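Visit report: Skaston kitting and returns site, Arnitz
December 19, 2018

The Skaston site in Arnitz packs and repacks small consumer goods for other companies, mostly craft and household items. Our group of 30 was split in two at the gate, and the half I joined went to the development room first and the packing hall second. The visit lasted a little over the planned time, mainly on account of questions in the hall.

Manual work still accounts for most of the site's output. Items come back from stores in mixed totes. A packer takes one item out, checks it, decides whether it can be resold, and places it in a kit tray or a reject tray. The work is done standing, and the lift from tote to tray is short but constant. According to the site's own log, the complaint raised most often by packers is wrist strain on the picking hand, followed by noise from the tray conveyor.

Two years ago Skaston started moving the first step, the pick from the tote, to robot arms. The control software comes from Stinance and the cell layout was drawn up by Orbán, who also supply the guarding. Checking and sorting remain with people. Anwara Biswas, who runs the development room, said the division was set by error rates: the arms pick acceptably, but they are poor at judging a dented lid or a slow leak.

The development room is where new items are tried before they are released to the hall. Each product gets its own grip settings, and soft or open shapes take longest. A box can be released in a day. Anything that bends under the fingers may need a week, and some are never released and stay on the manual list.
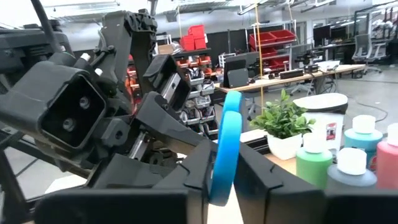
Development room, Arnitz: a blue loop held in a two-finger gripper, with a second arm alongside.

The grippers we were shown have two fingers with notched ridges on the inner edges. Finger force is set per item and stored with the item number. The technicians prefer to keep the force low and accept a few drops, which cost seconds, over crushed goods, which cost a credit note.

In the packing hall, 4 cells were running. Each one feeds a single packer, who now sits or stands at an adjustable bench and receives items one by one. Reaching into the tote has gone. What has replaced it is less obvious from the walkway: the packer clears failed picks, restarts the arm, and records the reason on a touch panel. We were told a typical shift has more than 30 such stops per cell. Packers on these benches are paid one grade higher and had two days of training in August.

Opinions among the packers we spoke to were mixed. One liked having both hands free for checking. Another found the fixed rhythm tiring and missed being able to build up a small stock before a break. The pace can be changed at the bench, but only within limits set by the shift lead. Biswas confirmed this and said wider limits were being tested on one cell — no date was given for the others.

No jobs have been cut so far, though three open posts on the night shift were not filled. I asked whether the manual line would be kept once all cells are in place. The answer was yes, for fragile goods and for peak weeks.

Visitors should bring closed shoes. Hearing protection is handed out at the hall door.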